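Clisus (robot cell)

Clisus is a tabletop robot cell for the handling of soft and stringy food, such as dry noodles. It was built by the engineering firm Stenska and is used in the test kitchen of Kincaid.
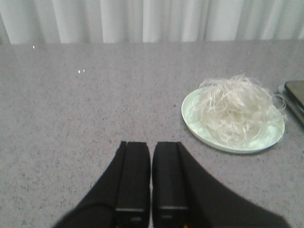
The cell was put into service in April and has been changed two times after that. This article treats its setup, its regular care and the most common repairs.

Setup

The arm is fixed to the table by a steel base plate. It carries a parallel gripper with two fingers and a small camera at the wrist. A curtain behind the table keeps the background plain, which helps the vision software to find the edge of a plate. The software, named Jinier, must be taught again each time the table or the curtain is moved. For teaching, a plate with a heap of thin strands is placed on the table and the arm is guided by hand to the heap. The operator saves 20 positions, and the complete work takes 48 minutes.

The gap between the fingers is set with a feeler gauge. With the gripper fully closed, the fingers should touch along their whole length. If they touch only at the tips, single strands slip out during the lift.

Care

After each shift the fingers are wiped with a damp cloth and dried. Loose bits of noodle are removed from the gap with a soft brush. Compressed air is not permitted, as it blows starch dust into the guide rails. The camera window is cleaned with lens paper only. The rails receive new grease after every 2,000 cycles. The grease must be of food grade, and the old grease is taken away first.

Repair

The most frequent fault is a finger that closes late. In most cases the cause is dust in the rail, and cleaning is enough. If the fault comes back, the drive belt is exchanged. For this the power is switched off, the outer covers are removed and the belt is released by 2 screws. The gripper must then be closed and opened by hand before the power is switched on again.

A second known fault is a drift of the camera picture after the wrist screws become loose. The screws are tightened in a cross pattern, and the camera is calibrated anew.

The maintenance instructions were last revised on 12 Sep 2022.

See also: End effector; Food processing; Machine vision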